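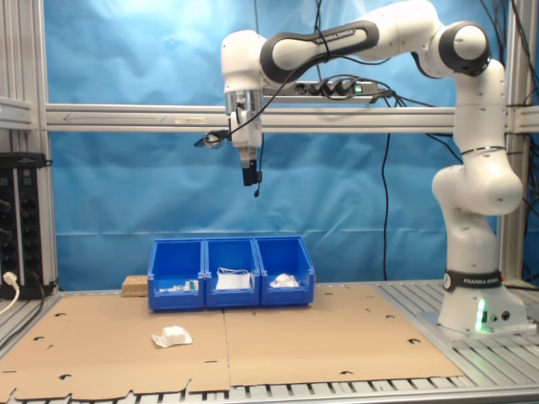

The mark at Plullach had gone up, Gangadharan Rao wrote, and marks on that side of the valley did not go up. He gave the amount as 32 millimeters and asked me to run the line again before the report left the office. He did not say whose error he thought it was.

I had run the line in April. It starts at the railroad bridge in Zulside, follows the canal road, crosses the Hada by the old weir and ends at Mark 58, a brass bolt set in the step of the Plullach grain store. The equipment is a level, a tripod and two staffs. You read the staff behind you, you read the staff in front of you, and the difference is the rise or fall of the ground. Then you pick everything up and do it again. Errors accumulate slowly when the work is good and quickly when it is bad. In either case they accumulate.

My closing error in April was four millimeters over the round trip. The allowable figure for a line of that length was larger. I had signed the sheet and gone home.

I reread the field book twice that evening. The handwriting was mine until the weir. After the weir it was my brother's. He had come along to hold the forward staff, and on the second day I had a fever and could not keep my eye still on the crosshair, so we changed places. He had done the same work for nine years before he left the office. His sevens have a bar through them. I had written one name on the cover, because the form has one line for it.

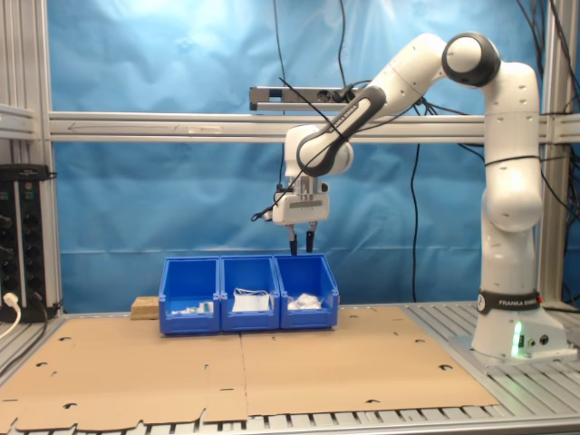
Row of storage bins, middle bin.

The second run took three days. I hired a student for the staff and used the same turning points where I could find the paint. The bridge checked. The canal road checked. At the weir I set up on the concrete apron, at the spot shown in the April sketch, and read across the water to the far bank.

A river crossing is the weak part of any line. The sights are long and unequal, the air over the water bends them, and the usual remedy is to observe from both banks and take the mean. My brother had observed from both banks. He had made 12 readings from each, which is twice what the instructions require, and beside the last one he had written the time and the word "clear."

Mine agreed with his to within a millimeter. I sat on the apron and ate lunch. The student asked whether we were finished, and I said there were 200 meters left, all of it uphill.

At the grain store I held the staff on the bolt myself. The height came out 32 millimeters above the published value. I moved the tripod, changed its height and read again, and got the same. 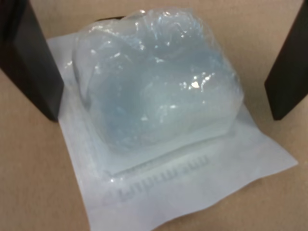
Had anyone looked at the step, Trinidad Cáceres wanted to know when I telephoned. She had kept the mark register before it was moved to Toledo, and she remembered most of the bolts by their surroundings. Plullach had a step with a chip on the left corner. If the chip was gone, the step was new, and if the step was new, somebody had put the old bolt into it to be helpful.

I went back out with the telephone in my hand. The left corner was square. So was the right. The stone was the same color as the wall, and it was worn in the middle, so it had probably come from some other doorway. The bolt was seated in mortar. Ours are seated in lead.

She told me to write it up as "mark disturbed, do not use," and to describe the mortar. She also asked how my brother was. I said he had moved to the coast and that I had not spoken to him since May. She said he used to bar his sevens and that it had annoyed the typists.

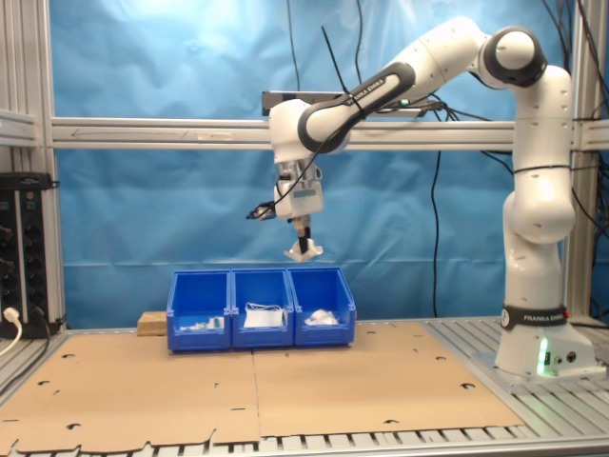
The reduction of a level line is done in a fixed order, and I did it again from the beginning, both runs, by hand. The register contains 1205 marks and each one depends on its neighbors, so a correction at Plullach has to be kept from spreading into the rest. I made separate lots of the readings: those before the weir, those across it, those after. Three blue plastic bins side by side would have suited the purpose. I used the kitchen table, and the crossing sheets went in the center, under a plate. When the lots were reduced, the first and second agreed between April and August, and so did the third. Only the published value stood apart, and it belonged to a step that was no longer there.

The report is dated August 20, 2025. It runs to two pages and a sketch. Under "cause of discrepancy" I entered the replacement of the stone. Under "remarks" I described the mortar, as instructed.

Rao telephoned to say it was accepted. He asked about the change of handwriting at the weir, which he had noticed in April and had not raised. I told him whose it was. He said the form could be amended if I wanted, that it required an initial and nothing more.

The line on the cover is short. I wrote the second name above the first, smaller, and initialed it. Then I looked up the number on the coast and copied it onto the back of the sketch. It has two sevens in it. I barred them both.

The field book went back to the cabinet that afternoon. The student has asked to be paid for the third day, and I have sent the claim to Toledo.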